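Wiring and Connector Help: Frequently Asked Questions

These answers cover the Drakuter line of replacement control boards and the lead sets sold with them. If your question is about an order, use the contact form instead.

What comes in the bag?

One control board, one lead set with the connector already fitted, and a printed wiring sheet. Mounting screws are not included. Reuse the ones from your old board.

Is it safe to swap a board myself?

Unplug the appliance first and leave it unplugged for 14 minutes. Capacitors on a power board can hold a charge after the plug is out. If you don't have a meter, or don't know how to check for voltage across a capacitor, have a repair shop do the job.

Do I need to take the board out of its tray?

No. Boards that ship in a tray are meant to stay in it. Rest the tray on something flat and firm while you connect the leads. If you set it on a parts box, make sure the lid doesn't flex when you push down.

How do I push the connector on?

Hold the housing by its sides and line it up with the pins before you apply any pressure. Push straight in. Steady the other side of the board with your free hand. Do not push on the wires, which can back the contacts out of the housing.

The connector goes in most of the way and stops. What now?

Pull it off and look at the pins. One that leans even slightly will stop the housing. Straighten it with tweezers and try again. If all the pins are straight, check that you haven't got the housing upside down.
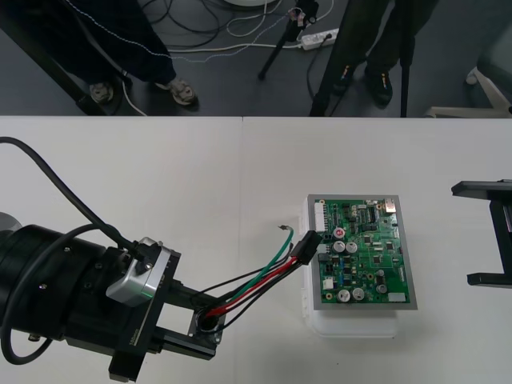 Forcing it is the most common way boards get damaged. We don't replace boards with cracked headers or lifted pads.

One of my wires has a bare end. Is it faulty?

Not always. Some lead sets have a wire that goes to a screw terminal and is supplied stripped. Look at the wiring sheet. If the sheet shows that wire ending in the connector, send the set back. Keep any bare end away from the board until it is fastened down.

Can I go by wire color?

Only within one lead set. Red, black and green do not mean the same thing on every board, and green is not ground on all of them. Match the position numbers on the sheet.

Can I make the leads longer?

Up to 60 inches in total, using wire of the same gauge. Solder the joints and cover each one with heat shrink.

Will a Benedetti lead set fit?

The older ones will. Sets made after March have a different key on the housing and won't seat.

What happened to the Skadum boards?

Board 103 replaced them. It has the same mounting holes, but the leads need to be changed too.

How do returns work?

Send the part to our Utthorpe address within 60 days with the order number inside the package. Put the board back in its antistatic bag. Refunds take 3 working days once the part has been checked. We can't accept boards that have been soldered on.

Page last updated Sunday, September 17, 2023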